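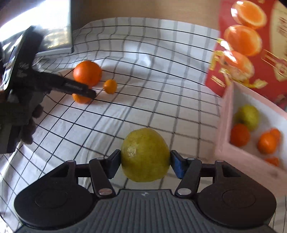 Fri 29 June. Both grippers, first evening with fruit

Came to the workshop after dinner and stayed too long. The new pads are on. The inner faces are still a little bluish from the old sheet, I will change them when the next one comes from Vondráček. The screws at the lower pivots I tightened again, the right one was turning a bit with the link.

The green one was my test for grip. The pads lean towards each other at the middle of the fruit, and this is how I wanted it since the drawing. I closed slowly and counted the motor steps on the laptop: 3392 from full open. On Tuesday, with the old springs, it was much more and the links made a noise I did not like.

The white cloth with the grid is good for the eye but it makes folds everywhere. I must stretch it on a board. Taha Cherkaoui says to glue it, I say clips, so we can wash it.

We did not agree about the smallest orange ones either. He wants to begin the list with them and I want to finish with them, as the jaws must come nearly together and there my left link has some play. I measured the play two times and wrote both numbers on the wall sheet.

To do:
Shorten the spring by 4 mm, left side only.
Ask Olell for the pins, same length as before.
Print the housing again, 100 per cent infill.
Write to Clavness about the bearing which was missing.

My thumb hurts from the handle. Tomorrow I file the edge.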